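Skerndale Community Hall – Winter Building Checklist
Walk-through date: December 22, 2024
Areas covered: entrance, main hall, kitchen, restrooms, boiler closet, upstairs workroom
Previous walk-through: May

Ratings: OK = no action. WATCH = look again next time. FIX = work order needed.

ENTRANCE AND OUTSIDE

1. Front steps and handrail – OK
Handrail is tight at both ends. The grit strips put down after the last walk-through are holding, except for one corner on the second step that has started to lift.

2. Front door closer – FIX
Door slams from the halfway point. The adjusting screw is already turned all the way in. Replace the closer and keep the old bracket if it fits.

3. Gutters, north side – WATCH
Leaves at the downspout elbow. Water is getting through but slowly. There is a stain on the brick under the joint that was not noted in May.

4. Outside lights – FIX
The light over the side door stays off. Bulb was swapped with one from the supply shelf and it still did not come on. Likely the photocell.

5. Parking lot – OK
Salt bin is full. Scoop is missing again.

MAIN HALL

6. Exit signs – OK
Both lit. Test button pressed on each one and the battery held.

7. Exit paths – FIX
Stacked chairs were blocking part of the Ormsby Street exit. They were moved during the walk-through, but the rack needs a permanent spot. The painted line on the floor has worn off and people park the rack wherever there is room.

8. Floor – WATCH
Two boards near the stage have cupped slightly. No trip edge yet. Keep the mop bucket off that section.

9. Fire extinguishers – OK
Tags current. Gauge in the green on each one. The hook by the stage is loose in the plaster and should get a proper anchor next time somebody has the drill out.

10. Ceiling fans – OK
Running in winter direction. Slight tick on the low setting.

KITCHEN

11. Range and hood – WATCH
Filters need a wash. Burners light on the first try. Hood fan is loud on high.

12. Refrigerator temperature – OK
38 degrees on the shelf thermometer. Unlabeled food was thrown out.

13. Outlet by the sink – FIX
Test button does not trip. Taped over until replaced. Please leave the tape alone.

14. First aid kit – FIX
Burn gel is expired. Out of medium gloves. Everything else is there.

RESTROOMS

15. Faucets and toilets – OK
The drip from May is fixed.

16. Grab bars – OK
Pulled on hard, no movement.

17. Exhaust fan – WATCH
Works, but the cover is gray with lint.

BOILER CLOSET

18. Boiler – OK
Pressure normal. Service sticker from the contractor, Bunduvov Heating, is on the front panel. The last invoice was $341 and is in the binder.

19. Storage in closet – FIX
Paint cans and a folded banner were against the wall next to the boiler. Nothing gets stored in this closet, including "just for the weekend." Move them to the shed.

20. Water meter reading – recorded
3,065. Reading in May was 1,617. Higher than expected for the season – compare with the next bill before calling anyone.

21. Carbon monoxide alarm – OK
Sounded on test. Replace by the date on the back.

UPSTAIRS WORKROOM

22. Table and seating – OK
Light blue table is steady. No loose legs or screws. Seat height works for most people, but anyone doing handwork for a long stretch should take breaks. 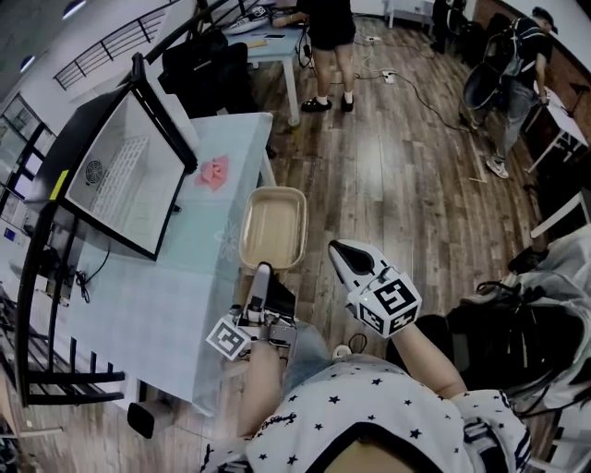

Item 22. Seated work at the light blue table, a hand-held gripper in each hand and a tan tray in front.

23. Space under and in front of tables – WATCH
Bags tend to pile up where people put their feet. Trays and bins are fine if they stay out of the walkway.

24. Power strips – FIX
One strip is plugged into another behind the shelf. Remove the second one. If more outlets are needed, ask for a quote from Lulville Electric, who did the kitchen wiring.

25. Window locks – OK
Stiff but they close.

26. Shelf loading – WATCH
The shelf label says 140 pounds per shelf. Boxes of old programs are on the top one. Move the heavy boxes down to the bottom.

27. Stair lighting – OK
Both switches work, top and bottom.

COMMENTS

Do the outlet in item 13 and the closet in item 19 first. Neither should wait for the January work day. The door closer can wait if the hall is closed over the holiday, but put a sign on it.

The key to the shed was not on its hook. A spare is in the office drawer. Signed copy goes in the binder behind the May sheet.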